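# Open day at the Umitdale dye works

We got to Umitdale just after the gates opened on 29 January 2023, and I'm so glad we made the early start. The old dye works sits right on the river, and the first thing you notice is the smell - wet wool, vinegar and something sweet that I later learned was madder root. The guide let us dip our own skeins in the indigo vat, and watching mine go from green to blue in the open air was pure magic (I squealed, and I wasn't the only one!).

Upstairs they have 300 dye recipes written out by hand, each with a tuft of yarn pinned beside it. I could have spent all day up there, and very nearly did.

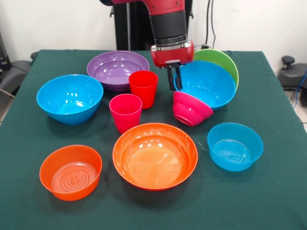
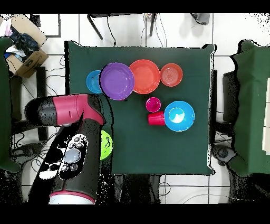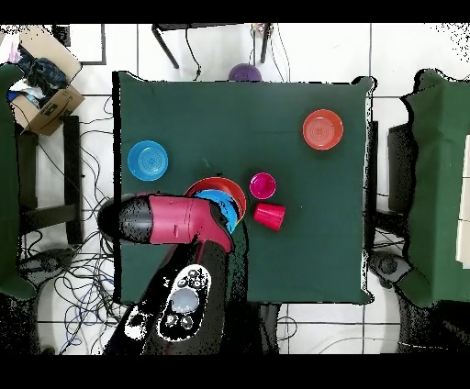 Bright plastic dishes on a dark green cloth.

The weaving shed was my other favorite. They run 2 of the Pevon looms on open days, and the noise is terrific - you feel it through your shoes. Ask to see the back of the cloth while it's on the loom, where all the loose threads travel from one color to the next.

Lunch was leek soup and a cheese roll, eaten on the river wall in our coats. The bus back to Atarside leaves every hour from the bridge, and we let 3 of them go before we were ready. They open again in April, when the walled dye garden should be coming up, and I've already put my name down for the madder workshop.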